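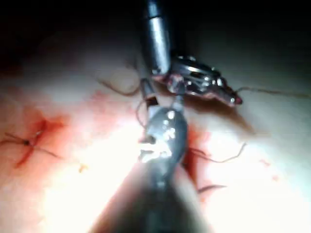

3.2 Einzelknopfnaht

Am Standort Gristham wurden 16 Inzisionen mit Einzelknopfnähten verschlossen. Knoten und Fadenenden blieben für die Auswertung stehen.
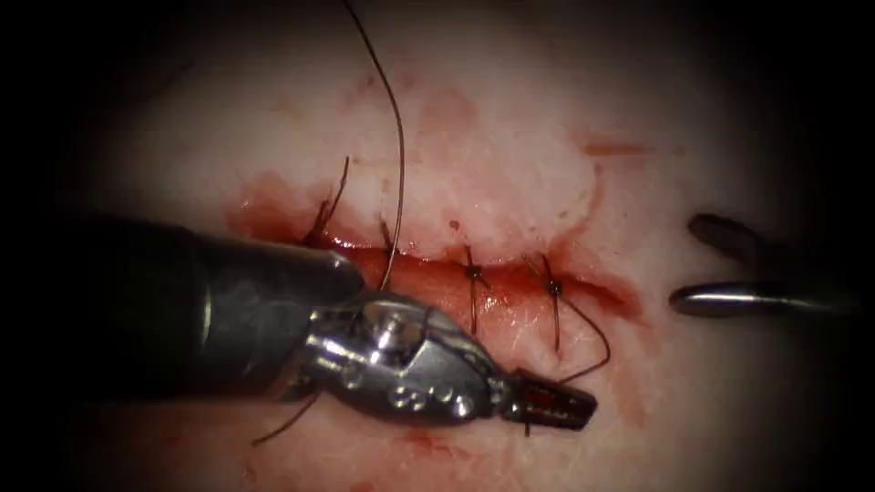 Wann galt ein Verschluss als vollständig? Sobald die Wundränder auf ganzer Länge anlagen.

Stichabstand und Knotenlage wurden getrennt notiert. 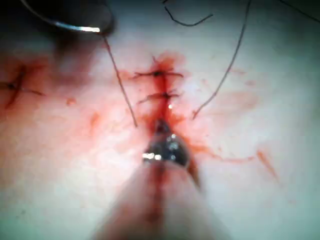 Abb. 2: Inzision mit geknüpften Einzelknopfnähten.

Blut erschwerte die Beurteilung der Ränder.
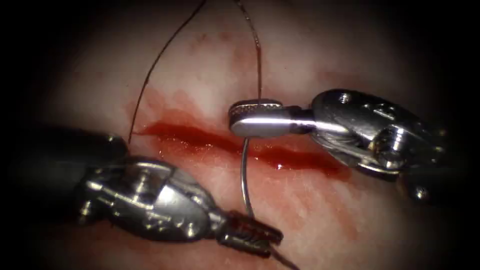

Der Einstich wurde je Naht einzeln bewertet. Liegt die gebogene Nadel wie hier quer über dem blutgefüllten Schnitt, ist der Rand darunter schlecht zu erkennen -- solche Ansichten wurden doppelt befundet.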